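Inicio > Trabajos de alumnos > Robótica > Memorias de proyecto

Categoría: Aprendizaje por demostración

6 de julio, por Corinne Nakamura

Nuestro proyecto se titulaba, en la propuesta de abril, «Estimación de pose de recipientes con óptica de gran angular en la muñeca». Ahora se titula igual, pero con bastante menos fe. La pregunta era sencilla: ¿puede una política entrenada solo con la cámara de la muñeca localizar un vaso transparente sobre una mesa blanca? Quien haya buscado unas gafas sobre una sábana ya intuye la respuesta.

Trabajamos en el laboratorio de Cleswood con el entorno de grabación Flurklow. Recogimos 1224 demostraciones teleoperadas y nos quedamos con 1000, tras descartar las que tenían las marcas de tiempo desordenadas y aquellas en las que el operador, es decir, yo, se había olvidado de cerrar la pinza. El ojo de pez abarca casi toda la sala, lo cual parecía una ventaja cuando redactamos la propuesta.

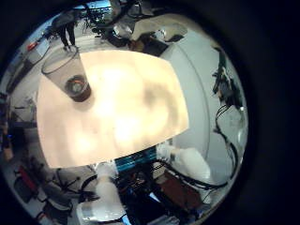
El primer problema fue el contraste. La red base, Hutapea, no encontraba el borde del vaso y se conformaba con el líquido oscuro, de modo que aprendió a buscar café. Con el vaso vacío iba con gran decisión hacia cualquier sombra. Probamos tres remedios: corregir la distorsión antes de entrenar, recortar el disco central y variar el brillo al azar. La corrección estiraba tanto los márgenes que el vaso cambiaba de forma según dónde estuviera. El recorte funcionó mejor y costó una línea de código, dato que preferimos no comentar con el tutor hasta la segunda reunión.

El segundo problema fue el fondo. Al girar la muñeca entraban en el disco las luces del techo, y la exposición automática hacía lo que le parecía. Dastell, nuestro módulo de filtrado, marca esos fotogramas y los excluye de la pérdida. Fijar la exposición a mano habría sido más elegante, pero lo pensamos en la semana 8.

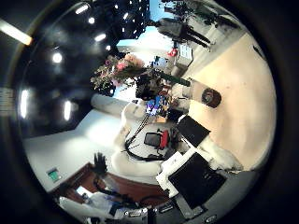
Figura 2. Vista desde la muñeca con el techo a la izquierda y parte de la pinza abajo.

Con recorte y filtrado, el error de posición bajó en todas las zonas de la mesa salvo junto al borde, donde la política sigue dudando. No hemos medido con otras mesas, así que el resultado vale para esta. Queda pendiente repetir las pruebas con vasos vacíos y exposición fija.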